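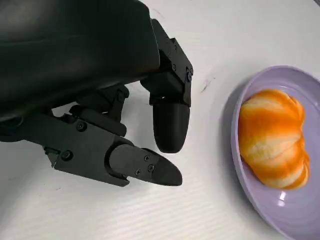

皮をむいたオレンジのお皿と、黒いハンドの指先

はじめまして、Skiltoのモウシュミ・ムンシ(Moushumi Munshi)です。会社紹介のページを書いてと頼まれて、最初は創業の理念とか沿革とか、ちゃんとしたものを書こうとしたんですよ。三日悩んで、やめました。普段うちの厨房で何をしているのか、機械が入ってから毎日がどう変わったのか、そっちのほうがずっと書きやすいので、そのまま書きます!

## うちの仕事

SkiltoはTritvilleにある給食会社です。オフィスの社員食堂と、小さな病院、それから保育園に食事を届けています。一日に出るのは300食。作って、盛りつけて、運んで、下げて、洗う。言葉にすると地味ですが、私はこの仕事がかなり好きです(昼前の、全員がだまって手だけ動かしている時間がとくに!)。

会社が始まったときは四人でした。私はその四人には入っていなくて、あとからパートで来た組です。最初の担当はデザート。果物をむいて、お皿にのせて、次のお皿へ。お昼までに200皿です。オレンジの日は指先がしみるし、肩も固まるし、帰りの電車でつり革をつかむのもいやでした。

それでも「デザートの人」と呼ばれるのはちょっとうれしかったんですよね。だから盛りつけの自動化の話が出たとき、すぐに賛成したわけではありません。

## Trolleyのこと

自動化の計画は、社内でTrolleyと呼んでいます。配膳用のワゴンを買い替える話から始まったので、名前だけがそのまま残りました。新しく来た人には必ず「ワゴンのことですか」と聞かれます。もう直す気もないです。

言い出したのはテオドール・ストイカ(Teodor Stoica)で、最初の会議で、盛りつけの作業をロボットハンドにやらせたいと言いました。私の質問はひとつだけ。「で、私の時間はどうなるの?」

その場では返事がなくて、二週間後に紙が一枚出てきました。書いてあったのは次のことです。

- 自動化を理由に、契約の時間を減らさない
- 空いた時間の使い道は、その作業をしていた本人と相談して決める
- 機械を止める権限は、厨房にいる全員にある

この紙は今も更衣室の壁に貼ってあります。角が丸まってきたので、そろそろ刷り直したいところです。

## 教えるのは厨房の人

果物って、機械にとってはかなりやっかいな相手です。皮をむいたオレンジなんて、形はひとつずつ違うし、強くつかめば汁が出るし、白い筋は残っているし。箱を積む機械の感覚で考えるとうまくいきません。

技術のほうはホラツィウ・オヌ(Horațiu Onu)が見ていて、私はその横で口を出す係です。「そこを押したらつぶれるよ」「下から支えて」「お皿のふちには触らないで」。これを一日じゅう言っています。おもしろいことに、自分が何年も手でやっていたことを、私はそれまで一度も言葉にしたことがありませんでした。どの指に先に力を入れているかと聞かれて、答えられなくて、家でみかんを持ったまましばらく立っていました。夫に心配されました。

練習には、本物の果物のほかに、柔らかい輪っかも使います。オレンジ色と白っぽい色のしましまで、ドーナツみたいな形のものです。真ん中に穴があるので、どこに指を置くかでつかみ方の相談が始まります。お皿の上に置く日もあれば、テーブルにじかに置く日もあります。置き方ひとつで、手を近づける角度の話がまるごとやり直しになるんです。私はお皿の上のほうが好きですね、ふちを避ける話になると、急に自分の得意分野になるので。

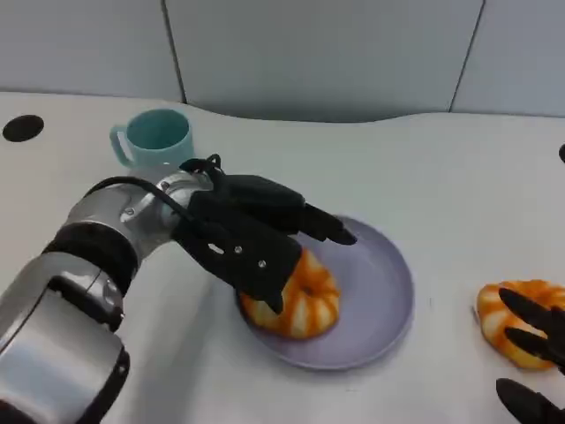 ラエド・ハルブからは、正直なところ最初の半年は仕事が増えたと感じていた、と言われました。いつもの盛りつけをしながら機械の練習にもつきあうのだから、楽になったという話だけをホームページに書くのはやめてほしい。それに、手を動かしながら隣の人としゃべる時間が減ったのは、今でもさびしい、とのことです。

はい、書きました。そのとおりだと思います。あの時期は練習の時間をシフトに入れていなくて、みんなの休憩の前後に押しこんでいました。今は練習もひとつの作業としてシフト表に載せています。人数もその分だけ足します。最初からそうするべきでした。

おしゃべりのほうは、まだうまい手が見つかっていません。朝の仕込みを向かい合わせの台に変えてみたら少し戻ってきた気もするけれど、ラエドに言わせると「前のほうがよかった」らしいです。

## 変わったこと、変わらないこと

私の一日で言うと、デザートを続けて盛る時間が短くなりました。そのかわり、アレルギー対応の食事の確認と、保育園からの連絡帳を読む時間ができました。前は帰りぎわに立ったまま読んでいた連絡帳です。「かぼちゃは皮をもう少しむいてほしい」とか、「オレンジの日はみんな静かに食べます」とか、けっこう大事なことが書いてあるんですよ。

5月には、全部の届け先を合わせて3857皿のデザートを出しました。そのうち機械にまかせた分は、まだ少ないです。まかせる日でも、届ける前のお皿には必ず人の目を通します。オレンジの向きが気に入らなくて、私がそっと直すこともあります。ホラツィウには「直したら教えて」と言われていて、二回に一回は忘れます。

変わらないのは味つけです。これはボグダン・ルング(Bogdan Lungu)の担当で、機械の話が出るたびに鍋のほうへ歩いていってしまいます。スープは今も彼が味見をして決めますし、塩を足すかどうかでもめるのも前と同じ。私はこのもめごとが割と好きです。

それから、手荒れがよくなりました! 小さいことに見えるかもしれませんが、むき続けて乾いた指で冬を越すのは本当につらいので、私の中ではかなり上のほうに来る変化です。

## これからやりたいこと

次に考えているのは、下げたお皿の仕分けです。洗い場は暑いし、床はすべるし、いちばん人が続かない場所なので、本当はこっちを先にやりたかったという声もありました。順番についてはまだ意見が割れています。決まる前に、洗い場のみんなの話をもう一度聞くことになっています。

もうひとつは、Treloarという名前の社内勉強会です。盛りつけや洗い場の人が、機械の止め方や簡単な調整を自分で覚えるための集まりで、勤務時間の中でやっています。最初の回で私は止めるボタンを押す練習を何度もして、だんだん楽しくなってしまい、みんなに笑われました。でも、あれを一度押しておくと、次に「変だな」と思ったときに迷わず手が出るんですよね。

## 見学と求人について

厨房の見学は、お昼の配送が出たあと、午後2時から受けつけています。髪をまとめて、すべりにくい靴で来てください。帽子と上着はこちらで貸します。香水はなしでお願いします(ボグダンが味見の前に怒ります)。

働いてみたい方も、まず見学からどうぞ。機械の経験はいりません。私も、つい最近まで家の炊飯器のタイマーすら使っていませんでした。料理が好きな方、黙々と作業するのが好きな方、連絡帳の字を読むのが得意な方は大歓迎です。ラエドの隣の席も空いていますので、よくしゃべる方もぜひ!

Skilto デザート担当 モウシュミ・ムンシ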